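Flovska Hand-Held Gripper, replacement jaw insert (rev 4)
Part no. 811
Tuesday, October 20, 2020

If you own a Flovska from the first batch, please read this before your next session! In June we started hearing about grippers that wouldn't let go. You'd ease off the trigger, the fingers would open partway, and then the rubber would grab the finger and hold it there. On 17 units it got bad enough that the trigger return spring bent.

We took five of them apart on the bench and found the same thing each time. The old rubber from Pranov swelled a little after cleaning with solvent wipes, and the slot closed up on the finger. A tiny change, but enough to jam it.

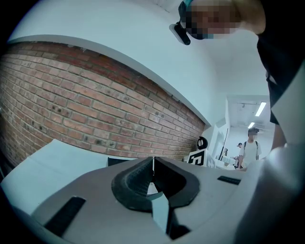

The V-shaped jaw, with the grey finger rising out of the slot between the two textured faces.

Rev 4 is molded by Mirzaei in a tougher compound, and we love how it feels — grippy on the faces, slick down in the slot. It fits every Flovska housing and works with the Destar wrist mount too.

Safety: a jammed finger can snap free with real force. If yours sticks, let go of the trigger, unplug the gripper and keep your fingertips out of the slot. Don't pry at it with a screwdriver (we tried, and it chips the finger).

In the bag: one jaw insert, 4 screws, a hex key. Soap and water only for cleaning, please. First-batch owners get the insert free with their serial number.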